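The Otavard Forest Trust will open 26 hectares of old woodland near Sestitz to visitors this July, following a long period in which the site was closed to the public. The trust has managed the land since the sawmill at Vaher ceased operations.

Under the new plan, fallen timber will remain where it lies unless it blocks a path. Earlier managers cleared the ground each fall and sold the wood for fuel. Surveys commissioned by the trust recorded 934 species of fungi, insects and mosses at Sestitz, many of which depend on wood in the later stages of decay. Bark may hold its shape for years while the wood beneath it softens and turns orange or brown.
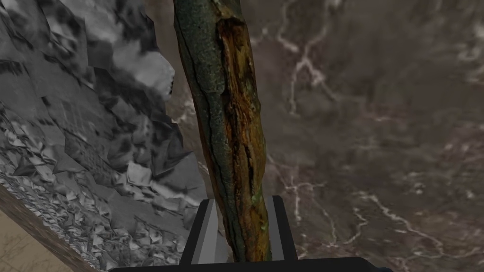
## A Slower Form of Management

Ivars Koppel, director of the trust, described the change as a matter of patience. "A dead branch has a long working life," he said. "Our task is to leave it alone and keep good records."

Those records are now kept at the Gimo field station, where staff follow the condition of 1110 marked logs and branches. Each is checked once a year and returned to its original position. Results will be shared with neighboring landowners, several of whom have asked for guidance on storm damage.
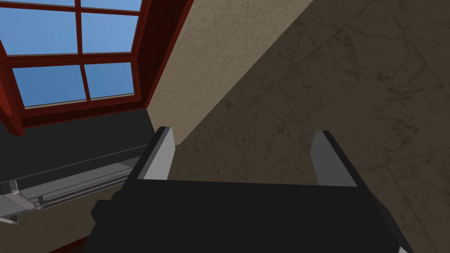

## Visiting the Woodland

The main trail begins at the Vaher gate and runs for 11 kilometers. Dogs must be kept on a leash. Visitors are asked to leave all wood, moss and fungi in place, and groups should apply to the trust in writing before arrival.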